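Folding on the bed: a method for people without a folding table
=====

I have read that a proper laundry room has a waist-high counter. Mine has a boiler and a spider, so I fold on the bed like everyone else on Flostside.

What follows is for big printed garments with ribbed trim, the kind that come out of the basket in the shape of a dropped tent. Small things can wait. They always do.

## Lay it out

Make the bed first. Pull the comforter fairly tight, or you'll be smoothing two layers of wrinkles and blaming the wrong one. A busy pattern is a help with dark clothes. Black on bears and strawberries is very easy to find the edges of, and the bears don't judge.

Put the garment down with the print facing up and work from the middle outward. Find the ribbed bits early. On mine they're orange, and they curl under the moment you look away.
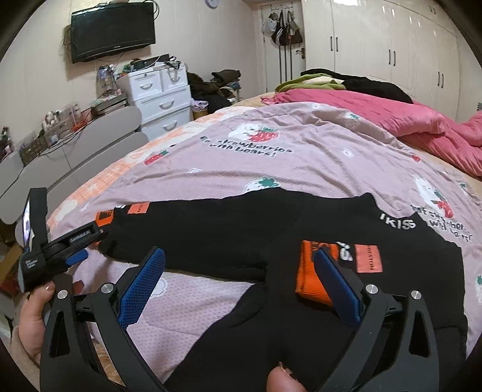
## Deal with the print

Never fold across thick lettering if there's any way around it. Old prints crack along the crease, and then your favorite slogan has a river through it.

1. Run a flat hand over the letters, top to bottom.
2. Check the patches. If two of them meet at a fold, open that fold and start it an inch over.
3. Leave the side folds loose. You want a packet, and a brick will only have to be ironed.

Patches are stiffer than the cloth around them, so they decide where the fold goes whatever you had planned. I fought this for years and own several lopsided stacks as a result.

## Bring in the ribbing

Take the knit between finger and thumb and lift before you pull. Dragging it sideways brings half the garment along and undoes step 1. Set it down flat on top of the body, give it one pat, and fold the rest toward it in thirds.

If the upper edge has gone into peaks, tug the corners apart gently and go again. Steaming is allowed. So is a heavy book overnight. My Kodska catalog runs to 560 pages and has never been more useful.

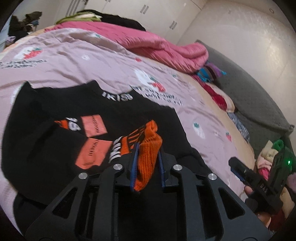 Marcelle Rey wrote in to say that thirds are a mistake for anything this bulky, and that she folds in half, rolls from the bottom and tucks the roll into the ribbing. She adds that hers stay put in a drawer through July.

I tried it. It holds, and it takes up less of the shelf, though I still can't tell which roll is which without undoing two of them.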